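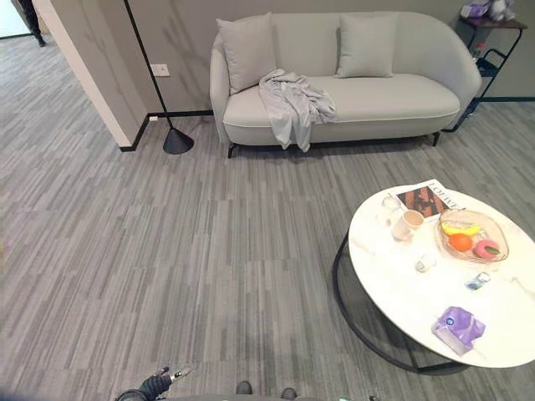 Living room work for the Drerance: a throw blanket on the loveseat, two cushions and a coffee table with things on it.

Flukcombe Drerance household robot

By Mariann Somogyi
April 3, 2021
14 shares | 3 comments

The Drerance is an indoor robot made by Flukcombe for light tidying. Zondimance supplies it on lease to display homes, serviced apartments and a small number of private houses. It picks things up, carries them a short way and puts them down. This page covers what it can do now and what it can't.

What it does

Small solid items are its best work. Mugs, plastic bottles, magazines and packets can be taken off a table and put in a tub or on a bench. In our March trials it was given 200 single pick-ups from coffee tables and side tables, and finished 159 of them without help. Most of the misses were flat items or thin plastic packaging, where the finger slides over the top and closes on nothing. A bottle lying on its side is harder than one standing up, as it tends to roll when touched.

It will pick up an empty mug reliably. With a drink in it, we recommend you move the mug yourself. The robot can hold it level but is slow to correct a tilt, and carpet is expensive to clean.

Soft furnishings

Cushions are fair. The robot can stand a square cushion against a backrest and push it roughly straight. It doesn't plump.

Throws and blankets are poor. It can lift a crumpled throw off a seat and drop it in a basket. Folding one and laying it neatly over an arm is a different job, and the Drerance can't yet do it to a standard a housekeeper would accept. The main trouble is finding a corner when the fabric and the couch are the same colour. A grey throw on a grey loveseat took up to nine minutes in our trials and usually needed finishing by hand. A darker throw is quicker.

Glass

The standard grip is textured and holds clear glass well once it has it. Seeing the glass is the weak point. Fruit can be taken out of a glass bowl and put back, but the bowl itself should stay where it is. Small glass cups are best left off the job list.

Floors and furniture

Suitable for carpet tile, short-pile carpet, timber and vinyl. Patterned carpet is fine. Loose rugs should be taken up. Round tables are all right, though the robot has to shift position more often to get to the far side. Allow space between the couch and the coffee table. It does not vacuum, mop or dust.

Running time

Up to 93 minutes of tidying on a full battery. Charging is overnight on the supplied dock.

Gripper options

Standard: textured grip with short metal finger, supplied fitted.
Jakab soft pad: sold separately. Better on plastic packaging and soft toys, worse on magazines. Swapping takes a hex key and a few minutes.

Supervision

An adult should be in the home while it is working. One room at a time.

Lease terms and lead times are on request from Zondimance. A demonstration can be booked at the showroom, and you are welcome to bring your own blanket.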